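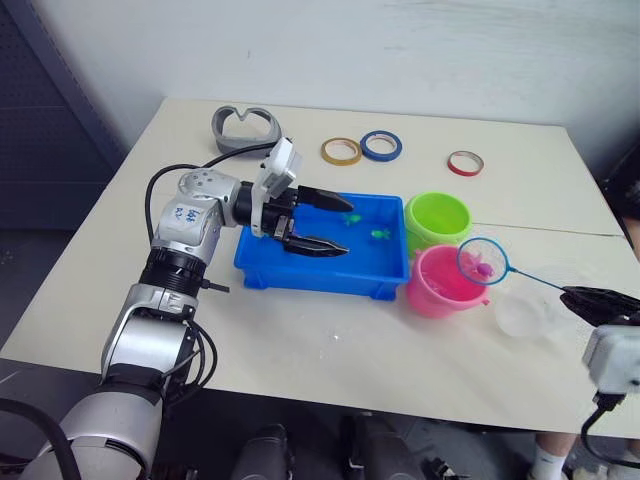
Way too much water, Melati Halim told me before I'd even put my bag down, and if it's all the same to me she'd like the next fill to be low enough that a net can lie flat on the bottom without the whole rim going under.

Okay, fair. She was right yesterday too.

12 Jan 2022, Bundito, water table

Started over with the blue tray. Old fill was deep enough to slop over the raised edge whenever somebody leaned on the table, so I tipped the lot into the sink and went back in with the measuring jug until I had 14 mm on the ruler. Shallow looks mean when you're pouring it but it's so much better! The little green toys still float, they don't pile up at one end every time the table gets bumped, and you can get a net under one without chasing it into a corner first.

Water temp: didn't take it. Tap, left standing over lunch.

Buckets. I've gone back and forth on these all week. Lime green and hot pink, both round, both to the right of the tray. Pink is the easy one to reach, and with a little water in it you can drop a catch in and it doesn't bounce out (they do bounce, those toys, off a dry bottom, I spent part of the morning on my knees looking for one). Green I'd like to keep for spares. Melati wants a splash of water in both so that nobody has to remember which is which. I said we'd try it her way tomorrow.

Net: the one with the pale blue handle and the white mesh. Love this net. The round rim is just the right width for one toy at a time, and the mesh is fine enough that nothing gets a fin or a foot stuck in it. The green net from the Urkden set had big holes and we were picking toys out of it like burrs out of a sock. Urkden net is in the drawer. Please leave it in the drawer.

Loose bits next. Sorted everything plastic that had collected at this end of the bench into keep, bin and no idea. 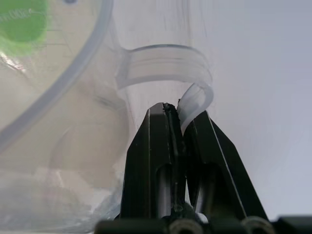

White plastic tab, see-through-ish, bends right over.

Went through the no idea pile with Melati over coffee and got it down a lot. Bin bag is tied and by the door. If you're missing a clip or an offcut of anything, look in there before it goes out.

Order status, while I remember: Ong still owes us the second bag of toys, 40 in the bag, and they've sent another email saying it's on the way. Tratton answered about the spare tray. Same blue, same size, 150 mm longer version also available, which I don't want, the table's crowded enough with two buckets next to it. Told them one of the regular ones.

Afternoon was mostly resets. Toys back in the tray, spread out, net down by the buckets, wipe the table, go again.

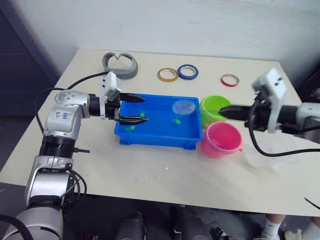

I did try lining them all up at the left end to start with and it's a waste of time, they drift wherever they like before anyone's ready. Spread them out by hand, roughly where you want them, and leave it at that. What does matter is wiping under the tray. Water gets in around the little feet and then the thing slides when you nudge it, and I had it creeping toward the front edge before I worked out why. Dry cloth, lift one end, wipe, lift the other end. Then it stays put.

Logged 53 resets by the time I quit. Used three towels, all hanging on the radiator.

Left for tomorrow:
top the tray up to 14 again if it's dropped
splash of water in both buckets (Melati's way)
find a better home for the measuring jug, I keep knocking it over
chase Ong

Also my sleeves were soaked by two o'clock and I had no spare sweater. Bringing one in.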